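Category: Robotics / Set-up guides / Hand-held gripper stations

Section 3. Planning and budgeting for a hand-held gripper station

3.1 Scope

Use this section before placing an order. It covers the floor space, furniture, grippers, cabling, task objects and running costs for one seated, two-handed station. Assembly is covered in Section 4 and calibration in Section 5.

The section assumes that the station will be used to record table-top tasks with a pair of hand-held grippers and a head-mounted camera. It does not cover stations with fixed arms. Sites that intend to add fixed arms later should read 3.9 first, as this affects the choice of room.

Revised 2/19/24. The stand list in 3.5 replaces the one in the previous issue.

3.2 Before you start

You will need:

- a floor plan of the room, with the door swing and sockets marked
- a tape measure and floor tape
- the planning sheet from the back of this guide
- the name of the person who can approve spending
- a list of the tasks to be recorded in the first three months

The last item is the one most often missing. Without it the table size and the object budget cannot be set, and the order will be returned with queries.

3.3 Floor space

1. Mark the table position on the plan. Place it so that the operator does not sit with the chair in the line of the door.

2. Allow a clear strip of 100 cm behind the near edge of the table for the chair. Chairs with armrests need the full strip. The armrests must pass the operator's elbows without touching them when both grippers are held low over the near edge.

3. Allow space to the left and right of the table for equipment stands. Measure from the edge of the base plate and not from the upright. A heavy base plate takes up more floor than its drawing suggests.

4. Mark the cable side. If both grippers are cabled, there will be a cable side on the left and another on the right, and both must be kept free of foot traffic.

5. Tape the table position on the floor before the furniture arrives. Use L-shaped marks at the corners. Carpet takes ordinary cloth tape well enough, but the marks should be checked each week and replaced when the ends lift.

NOTE: A room that opens on to a corridor is acceptable. Passing people will appear in the recordings if the door is left open, and some sites will need to budget for a screen.

CAUTION: Do not plan a station where a fire route crosses the cable side. Cable covers are not a remedy for this.

3.4 Table and chair

1. Choose a table with a plain, light, matt top. Patterned tops make small objects harder to find in the recordings.

2. Choose a fixed height. Adjustable tables cost more and are seldom put back to the same height between sessions. If an adjustable table is already owned, lock it and write the height on the planning sheet.

3. Check that the operator can reach the far edge with either gripper without standing. The gripper adds to the reach but also to the weight, so carry out this check with the gripper in the hand.

4. Order one spare chair for each two stations. Dark upholstery is preferred.

NOTE: A second-hand table is suitable if the top is flat. The Rosthorpe site bought all its tables second-hand and spent the difference on spare cables.

3.5 Grippers, markers and stands

One station needs one left gripper and one right gripper. Buy them as a matched pair. Mixed pairs can be made to work, but the jaw openings will differ and the recordings will have to be sorted by pair afterwards.

Enter the following on the planning sheet for each station:

- gripper pair, Sornow or equal: 1
- top markers, white: 2 fitted, 2 spare
- gripper cables: 2 fitted, 1 spare
- stands with base plates: as required by the room
- head camera and strap: 1

Markers are low in cost and should not be shared between stations. A marker that has been removed and refitted must be calibrated again, and the time lost is worth more than the marker.

Stands should be bought with metal base plates. Folding legs are cheaper, take up more floor and are easily kicked out of position by the person bringing objects to the table.

3.6 Task objects

Objects are usually left out of the first budget. They should have their own line.

1. Take the task list from 3.2 and write down every object needed for each task.

2. Include containers as well as the things that go into them. A lid and the box it stands beside are two objects for the purposes of the budget, as either may be lost or cracked on its own.

3. For each object, record the surface: matt, glossy or clear. Clear and glossy objects need lighting tests before they are bought in quantity. Allow one working day for the tests.

4. Buy one of each object first. Carry out a trial with both grippers and confirm that the jaws can hold the rim, edge or side that the task calls for.

5. After the trial, buy the full quantity in one order. Household items are changed by their makers without notice, and a later order may not match.

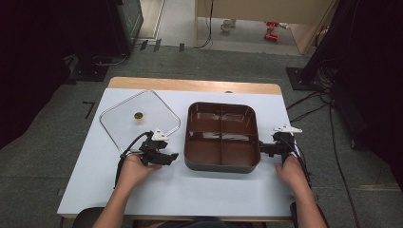 Figure 3-2. Two-handed station with a clear lid and a four-compartment box on the table.

Thin clear rims of the kind in Figure 3-2 show against a white top as little more than a grey outline. Where the task depends on the position of such a rim, budget for a second table top in a mid-grey finish and compare the two during the lighting tests. Do not change tops part-way through a batch.

Glossy interiors return pale streaks from ceiling lights. This can be reduced with diffusers over the nearest fittings. Enter diffusers under room costs and not under objects, as they stay with the room when the task changes.

Small round items should be bought in packs and kept in a closed tub. Treat them as consumables.

3.7 Cables

1. Measure the cable run from the gripper at full reach to the socket or hub, along the route the cable will take. Do not measure in a straight line.

2. Add a loop at the hand. The cable must be able to rise from the body of the gripper and fall clear of the table side without pulling on the wrist.

3. Keep left and right runs apart up to the stand. Bundling is permitted after that point.

4. Choose one cable colour for the room, and label both ends. Black cable on grey carpet is easily seen in good light and less so when the room lights are lowered for recording.

5. Enter floor cable covers on the planning sheet for any run that a person must step over.

CAUTION: A gripper hanging by its cable from the table edge will damage the connector. Provide a rest or hook on each side. Connector damage of this kind is not covered by the Sornow warranty.

3.8 Worked budget

The figures below are from the planning sheet for one station at Rosthorpe. They are given in pounds, without tax, and exclude the gripper pair, which is quoted separately by the supplier.

Table, chair and floor tape: 420
Stands, cables and cable covers: 467
Task objects, first three months: 58

The object line was low because the first task list used kitchen containers only. It should be reviewed whenever the task list changes. A site working with tools or small electrical parts will spend a good deal more.

Allow separately for:

- operator time, including calibration at the start of each session
- storage for recordings, with one copy kept off site
- replacement of gripper pads, which wear faster on sharp plastic rims
- room costs, including diffusers and any screen

Do not fund replacement pads from the object line. The two wear at different rates, and the combined line tells the reader nothing.

3.9 Buying in stages

Sites planning several stations should buy one complete station and run it for a month before ordering the rest.

1. Order the first station in full, with spares.

2. Record every stoppage, with its cause and length. Use the log in Section 7.

3. At the end of the month, sort the stoppages by cause. Cabling and missing objects are the usual leaders.

4. Adjust the spare quantities and place the second order.

If fixed arms are to be added, confirm the floor loading and the power supply with the building owner before the first order. The Testano mounting frame needs access from the rear, and a table placed close to a partition will have to be moved.

NOTE: Quotations for gripper pairs are normally held for a limited period. Ask for the period in writing and enter it on the planning sheet next to the price.

3.10 Approval

Send the planning sheet, the floor plan and the task list together. Sheets sent without a task list are not costed. Changes after approval need a new sheet if they affect the table size, the number of stands or the cable route. Changes to task objects may be made on the existing sheet and initialled.

Go on to Section 4 when the furniture and stands have been delivered and checked against the order.

Comments (4)

mfaume_lab
Could the planning sheet be issued as a spreadsheet? We are typing it out again for each room at Mfaume and the cable table does not fit on one page.

Kianoush Ghorbani
Spreadsheet version is with the next issue. Until then, the cable table can be split into left and right sheets, as long as both carry the station number.

stationtwo
3.7 step 1 is correct. We measured in a straight line, ordered to that length and had to send more than half of them back.

P.
Does the 467 include the hooks for the gripper rests? I can't find them on any line.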